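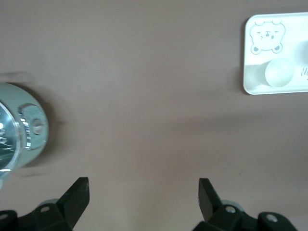
About Dullari

Dullari is a small test bench for robot grippers, arms, wrist cameras and controllers. We work from two rooms in Pindimden. People send us hardware they are thinking of buying, or we buy it ourselves, and we try it on ordinary household things and write down how it did.

We started with 8 grippers and a spreadsheet. The comparison list now has 55 entries, and the log behind it holds 1352 trial runs, failed ones included. A failed run gets the same write-up as a good one.

How we compare

Every gripper goes through the same set of objects: flat ones, round ones, shiny ones, thin ones. We change one part at a time. If the fingers are new, the arm and controller stay as they were - otherwise the numbers are hard to read later. Camera views from the wrist are kept with each run, so a customer can check what the controller had to work with.

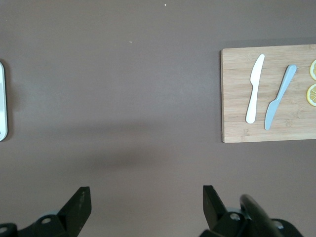

Wrist camera view with the fingers open. Two plastic knives and lemon slices on the cutting board.

Thin, smooth handles are a good test of fingertip shape, and pale items on a pale board are a fair test of a camera.

Our two regular setups are called Ene and Elel. Ene is for finger and gripper changes. Elel is for controllers and gets rebuilt more often. Bookings for Elel are full until October.

We don't sell hardware and we don't take a commission from anyone who does. Reports go to the customer first and are added to the public list if they agree.

Page last updated 21 March 2026.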